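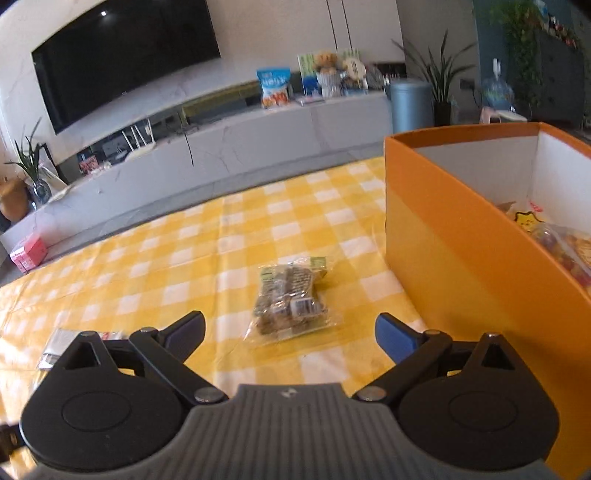 Revisión de salida del piso, zona de comedor y salón. Apartamentos Kindari, ficha 2626, julio. Se rellena antes de entregar la llave y se deja una copia en la carpeta de la entrada.

1. Mantel. Correcto, con comentario. El de cuadros amarillos y blancos conserva los pliegues marcados. Comprobar que no cuelgue hasta el suelo por el lado de paso.

2. Comida en la mesa. Pendiente. Queda una bolsita transparente de aperitivo con etiqueta de código de barras. Mirar la fecha y guardarla o tirarla.

3. Envoltorios. Pendiente. Hay uno plateado en la mesa – va a la basura.

4. Caja naranja. Pendiente. Está abierta por arriba. Cerrarla o vaciarla, y no dejarla en el borde de la mesa ni delante de la puerta.

5. Televisor de pared. Probar el soporte con la mano, sin tirar. Si se mueve, avisar a Rallusent y no encenderlo.

6. Mueble bajo. Dejar libre la parte de arriba. Nada de velas ni vasos junto a los cables.

7. Regleta. Máximo 2 aparatos conectados. El calefactor, unos 1000 vatios, va siempre directo al enchufe.

8. Paso entre mesa y salón. Mínimo 90 cm libres con las sillas recogidas.

Los puntos pendientes se repasan antes de las llaves. El 5 se vuelve a mirar en la próxima visita aunque salga bien.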